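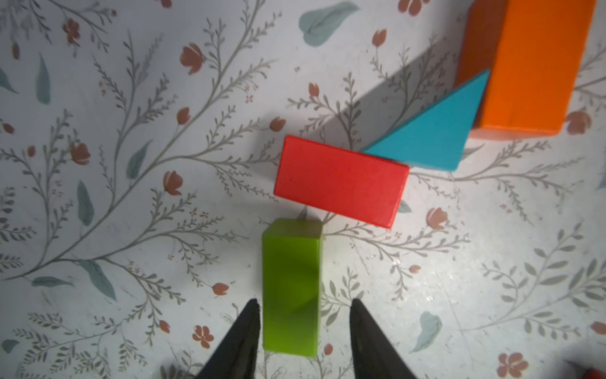

Wamel Painted Wooden Blocks

A set of painted wooden building blocks for use on a table or the floor. Colours include lime green, red, orange and turquoise blue. The shapes include rectangles and triangles, so a child can lay out a row of flat pieces or put a roof on a tower.

Sets come in two sizes, 29 pieces or 70 pieces. Both are packed in a Kolum cotton bag with a drawstring. The pieces are the same size in each, and a small set can be added to a large one later on.
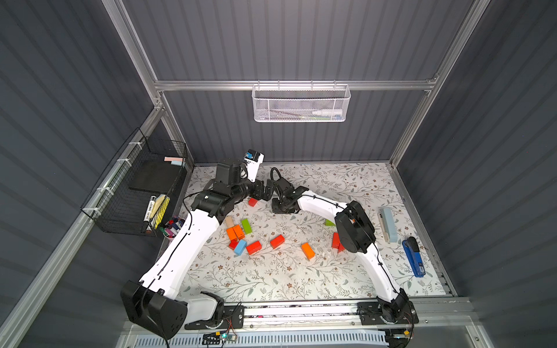
Can the blocks be washed?
Wipe them with a damp cloth and leave them to dry on a towel. Do not soak them or put them in the dishwasher.

The edges are rounded and the paint is the same on every side. Small marks will show after a year or two of play – this does not affect how the blocks stack.
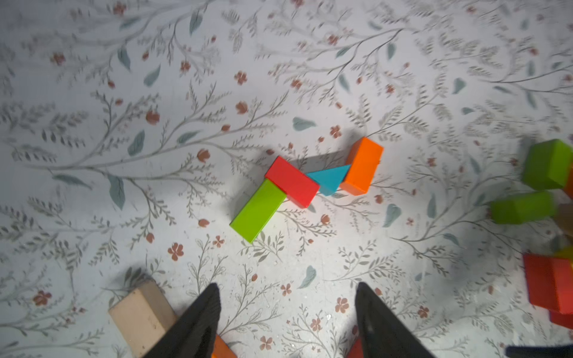
Spare pieces are sold singly, by shape and colour, under order code 181. Please say which set you have when you order. Plain pieces are kept in stock too, for anyone who would like to paint their own.

Nurseries and playgroups can order the 70-piece set in bulk through Waaka. Bulk orders placed before the end of May are sent out in June.

Page last updated 2025-10-17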